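Gripper lets go of lids halfway through the lift, no fault shown

Asked by Yesenia Condori, 27/03/2022

Hello everybody, and thanks in advance for reading, I know I go on a bit! We have two arms on one table and the job is picking up container lids. The round light-blue one comes up fine nearly every time. With the big white one the fingers close, the arm starts up, and then the grip just goes soft and down it drops. No alarm, nothing in the log. I've had it happen 3 times in 10 tries.
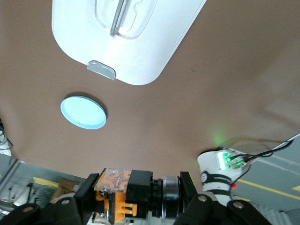 Elvira Henao wrote back that she would look at the finger motor getting warm before anything else. Hers had a limit that quietly cut the force, and a heavier lid was enough to trip it. Let it rest, try again cold, and please keep your hands out of there while you test, dear!

Amparo Echeverri
Same trouble here last May. It was a screw on one finger that had worked loose. Snug them all up and see.

Eusebio Huanca
following, mine does it too

Yesenia Condori
Thank you both so much, I'll try the cold start first and then go round with the screwdriver.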